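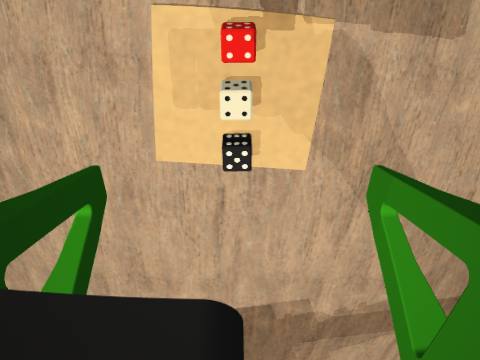 Section 4. Setting up pass predictions

Killix will tell you when a satellite should come over your station. Read "should" as it is written. The software takes an orbit that was measured some time ago, runs it forward, and gives you a time to the tenth of a second. The tenths are decoration.

Before you start, finish Section 3 and make sure your antenna turns the full circle without snagging a cable.

4.1 Enter your station

1. Open Station and type your latitude and longitude in decimal degrees. West and south are negative. Half the support mail Dima Rizk answers is a missing minus sign.
2. Enter your height above sea level in meters. The Caltasville test station uses 119. A phone reading is good enough.
3. Set the clock source to Network and wait for the green dot.

Note: the green dot means the clock was set once. It doesn't mean the clock is right now. Compare it with a time signal you trust before any pass you care about.

4.2 Load the orbital elements

1. Open Elements and press Fetch. The default list holds 529 objects, and you will probably want very few of them.
2. Sort by Epoch. This is the moment the orbit was fitted, and it matters more than the date you downloaded the file.
3. Uncheck anything with an epoch older than 7 days if it flies low. For high orbits you can be more relaxed.
4. Press Save List.

Caution: Fetch replaces your list without asking. If you added objects by hand, export them first.

Note: the Quality column was added in the last release. We have not been able to match its scores to how early or late the satellites came over, and neither has Gilmar Aguiar, who logged passes against it all through June. Leave it hidden.

4.3 Set the horizon mask

1. Go outside with a compass and an inclinometer. Write down the height of trees and roofs at each bearing.
2. Enter the values under Mask, one line per bearing.
3. Leave Auto Mask off. It works from terrain maps, and terrain maps don't know about your neighbor's garage.

4.4 Run a test pass

1. Choose an object with a strong beacon and a maximum elevation over 40 degrees.
2. Set the rotator to Manual. The Srour driver can swing through north the long way round, and you want a hand near the stop button the first time.
3. Start recording two minutes before the predicted rise.
4. Note when you first hear the signal and when it fades.
5. Compare both times with the prediction. Being late by the same amount at both ends usually points to old elements or a bad clock.

Caution: keep people clear of the antenna. Auto Park, if enabled, moves it as soon as the pass ends.

If the log shows error 174, the rotator stopped answering. The help screen blames the firmware. Check the connector first — it has been the connector nearly every time we've looked.

Do not switch to Automatic after one good pass. Run several, on different days and in different parts of the sky, then go to Section 5.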